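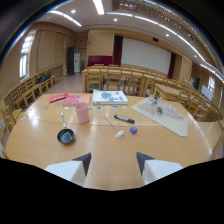 Pink cup, black bowl, little spoon. Good morning from me.

Wed 1 October

OK blog housekeeping thread, grab a snack. If you only follow me for the recipes you can skip this one, I won't be offended (much).

The old blog is moving! I've been on Nivuvitz since forever and they're raising the price again, and the photo uploader has been eating my posts since summer. So I'm packing up 1,191 posts and taking them over to Prokis.

The export took all of Sunday night. It stopped at post 48, I started over, it stopped at post 48 again. It was the Triscombe camping post with the giant slideshow. I pulled the slideshow out and the rest went through like butter.

Comments are the sad part. 1,822 of them on the old site and so far 1,618 have come across. If you left me something sweet back in the early days and it's gone, please know I read it at the time and probably cried.

Email subscribers, you don't have to do a thing. Your address comes with me. If you use a reader app you'll need to add the new feed yourself, the link goes up in my profile tonight after bedtime.

Also the printable chore charts!! Those links WILL break for a few days. Save yours now if your kids are mid-chart. Mine are, and there is a movie night riding on it, so believe me I saved ours first.

Somebody asked if the giveaways are coming back. Yes, but in late October, once the comment box works on phones. Last time half of you couldn't enter and I felt awful.

New look is simpler. White background, bigger print, no more falling leaves (I loved them, my husband's laptop did not). I'm keeping the header with the crooked lettering because I drew it at the kitchen table at midnight and I'm attached to it.

Only thing I can't decide is the sidebar. Do any of you use the archive by month? I use it all the time but I'm looking for my own chili recipe, so I may not be a normal case.

Tell me below, sidebar or no sidebar. And if you land on a page that's all gibberish, send me the title and I'll fix it during naps. Van Beek blanket post is already on my list, three of you caught that one!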